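# About Fellach

Fellach tests grippers, arms, wrist cameras and controllers for companies that assemble electronics. We do not build or sell any of them. A customer sends us a part, a cycle target and a short list of hardware under consideration. We run the hardware against the part and send back the measurements, the settings we used and a recommendation where the data supports one.

The company was started by Roman Tomaszewski and Halina Czarnecka, who had both worked in board assembly and had both inherited cells in which the gripper was chosen from a catalog photo. The first bench was a single arm and a borrowed force gauge. There are now four benches, set up so that an arm can be moved from one to another without redoing the base plate.

## What we test

Most of our work falls into small rigid parts: processors, memory modules, shielding cans, connectors and heat sinks. These are parts with a known outline, a tight pocket to go into and at least one surface that must not be touched. Parallel-jaw and linkage-driven grippers make up the bulk of the requests. Vacuum tools are tested on the same fixtures when the customer wants a direct comparison.

A standard gripper trial is 3,000 cycles per finger set. Each cycle is a pick, a move, a presentation to the wrist camera and a place. We log commanded jaw position, reported jaw position, motor current, part angle after the grip closes and part angle before release. The difference between the last two values is slip, and it is the number customers ask for first. Finger wear is checked under a microscope at the start, at the midpoint and at the end.

Processors are held by the edges of the substrate, with the fingers kept off the heat spreader. Toothed finger faces hold well at low force but load the substrate at a few points, so edge inspection is part of every trial that uses them. Smooth and rubber-faced fingers go through the same inspection for consistency.
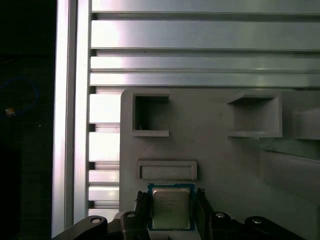 *Processor held in toothed fingers below the fixture tray, wrist camera view. Photo: Tirta Simanjuntak / Fellach*

Camera placement is tested separately from the gripper. A camera mounted at the wrist sees the fingers and the part together, and that makes it possible to measure part angle in the hand. It loses the pocket when the part is close to seating. A fixed camera has the opposite problem. For pocket insertion we report results for each position alone and then for both combined, using the same lighting in all runs. Reflections from bare metal heat spreaders are the usual cause of a failed angle reading, and we record the light position with every image set.

Controllers are compared on settling time, repeatability of the grip command and behavior after a dropped connection. The last item is often missing from data sheets. Our current routine has 167 steps and includes power loss with a part in the jaws.

## Fixtures and software

Trays and test pockets are designed in house by Witold Marciniak. Pocket depth, rim height and lead-in are changed one at a time, and every tray revision gets its own number. Drawings go to the customer with the report.

Logging and replay run on Distier, our own software. It stores the camera images, the robot state and the gripper state on one clock. Customers receive a read-only copy of their runs and can export them as plain tables. Older runs recorded under Stumosar, the tool we used before, have been converted, with the exception of the earliest current logs, which had no usable time base.

## How a project runs

1. We receive at least 2 sample parts for handling checks, then the full batch.
2. We agree on the force limit, the no-touch areas and the pass criteria in writing.
3. Fingers are fitted and calibrated. Custom fingers add around a week.
4. Trials run unattended overnight after the first supervised block.
5. The report is reviewed by a second engineer who did not run the bench.

Results belong to the customer. We accept hardware loans from manufacturers and list them on the first page of the report.

## Contact

Marianna Górecki handles scheduling and sample shipments. Our benches are on the ground floor of the Grewal building, with deliveries at the side entrance. Please label sample boxes with the project number and note any static-sensitive parts on the outside.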